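Listlow Water: Household Softener FAQ

How hard is the water in the Plarkwood district?
The supply measures 281 mg/L as calcium carbonate, which falls in the "very hard" class. Readings vary slightly by season and peak in August.

Which setting should I use on a Tenow softener?
Enter the hardness in mg/L on the control head. If your model accepts grains per gallon only, divide by 17.1 and round up.

How often does the unit regenerate?
The standard resin tank treats 1,040 gallons between cycles at the default setting. Regeneration starts at 2:00 a.m. and bypasses the softener until it ends.

Can I use rock salt?
No. Use evaporated pellets. Rock salt leaves insoluble residue in the brine tank and may block the injector.

Should the kitchen cold tap be softened?
Local practice is to leave it on the hard line. Plumb the branch upstream of the bypass valve and label it under the sink.

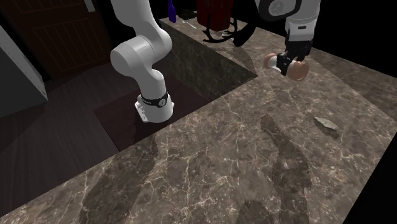
Tien-fu Hsiao writes that his hard line was teed in after the bypass, and that a test strip at the cold tap read zero. In that case the branch has to be moved. Turning the bypass valve will send hard water to the whole house.

Does the warranty cover resin?
Yes, up to 100 months, excluding chlorine damage.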